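Para: lista automacao-no-trabalho
Assunto: Re: [automacao-no-trabalho] Braços na triagem de roupa: o que muda para quem já lá está?

Boa tarde a todas e a todos,

Peço desculpa pela demora na resposta, a mensagem ficou-me aberta no ecrã desde a hora de almoço e fui lendo aos bocadinhos entre uma coisa e outra. Cito só a parte a que queria responder:

> Na Andness vamos começar em abril com dois braços na
> triagem de devoluções de vestuário. A chefia diz que os
> postos se mantêm, mas as colegas querem saber o que vão
> fazer ao certo, e eu não sei bem o que lhes dizer. Alguém
> já passou por isto? Como correu com as pessoas?

Passámos, sim, e com gosto conto como foi na Praltus, que é uma casa mais pequena do que a vossa mas com um trabalho bastante parecido (devoluções, amostras, roupa que chega amarrotada e tem de ir parar ao cesto certo). Antes da automação, cada pessoa da triagem pegava em 836 peças por turno. Hoje pega em 400, e as restantes vão para os braços. Dito assim parece metade do trabalho, mas as 400 que ficaram são as difíceis: forros virados do avesso, fechos presos, etiquetas arrancadas, coisas que pedem olho e paciência. No fim do dia o cansaço é outro, menos nos ombros e mais na cabeça, e convém contar com isso quando fizerem as escalas (nós não contámos, e as pausas tiveram de ser revistas a meio do primeiro mês).
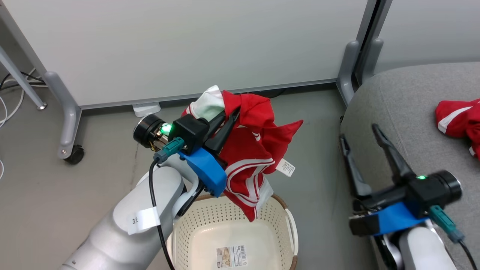
Quem decide o que fazer quando o braço larga uma peça fora do cesto? A operadora do posto, que pára a célula, apanha a peça e volta a arrancar sem ter de pedir autorização a ninguém.

Parece um pormenor, mas para nós foi o que mais mudou o ambiente. Nas primeiras 2 semanas era preciso chamar a manutenção para cada paragem, e as colegas sentiam-se, com toda a razão, de castigo ao lado de uma máquina em que não podiam mexer. Quando passaram a ter formação a sério e a chave do posto, a conversa mudou muito! Agora são elas que avisam que certo tecido escorrega ou que um cesto ficou mal encostado, e são ouvidas.

Quanto aos salários, a categoria foi revista, embora tarde e com alguma insistência nossa. Sugiro que peçam isso por escrito antes do arranque. A Andreadis, que nos fez a instalação, deixou também um guião de formação bastante decente, ficha 833 no arquivo da lista, e o pessoal da Dusari já o adaptou para o armazém deles. Usem à vontade e cortem o que não vos servir.

Se as vossas colegas quiserem vir cá ver um turno, a porta está aberta, de preferência depois das 14h, que de manhã há muita carga a entrar. E mandem notícias em abril, por favor, que fico mesmo com curiosidade.

Um abraço grande,
da triagem da Praltus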